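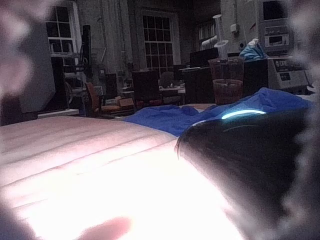 The night before the regional, Hamisi Athumani told me he'd never folded a piece of laundry in his life, and I believed him, because I'd seen his locker.

"So how'd you end up on the folding team?" I said.

"Same as you. I put my name on the wrong sheet."

Fair enough. I'd wanted Line Following, which is the baby event, a little car and some black tape and you're home by supper. Folding was run by the fourth years, except the fourth years had all gone off on placement at Netov, so now it was the two of us and an arm named Clekia (don't ask me, it was written on the crate) and a rulebook 70 pages long. I'd read 15 of them. Hamisi said he'd read the rest, and he said it very fast.

The rule that mattered was on page 8. One cloth, dropped any old way, folded in half and then in half again, corners matching, no human hands. You got eight minutes. Our best run in practice had ended with Clekia holding the cloth up by one corner like she'd found it in a drain, and then just staying like that. We timed her. She'd have stayed like that till February.

"She's thinking," Hamisi said.

"She's stuck."

"You're so negative! My nan thinks like that all the time."

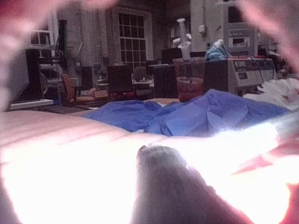 Corners were the whole trouble. A kid from the Hodoroagă school had told me at the last meet that you only have to find one good corner and the other three follow, and I'd been carrying that around for weeks as if it was scripture, and it was rubbish. Every time we dropped the blue cloth it came down in a fresh heap of wrinkles, and every wrinkle looked like a corner to her. I'd started seeing them too. I dreamt about them, mum had to wake me up.

So there we were, well past when the building's meant to be locked, and Hamisi went quiet, which he doesn't do.

"What if she doesn't look for a corner?" he said. "What if she just grabs the middle and gives it a shake?"

"That's not in the code."

"It could be in the code."

It took us ages. He typed and I read it back to him, and we had one proper fight over a minus sign that I'm still sure I was right about. Then I dropped the cloth and he hit go. Clekia reached down, pinched the middle of it, lifted, and shook. It was a terrible shake, all shoulder, like somebody's uncle dancing. But when she let it down again there was a corner poking out, a real one, plain as your nose.

Neither of us said a word. She went for it and missed by the width of my thumb.

"Again," said Hamisi, and I was already picking up the cloth.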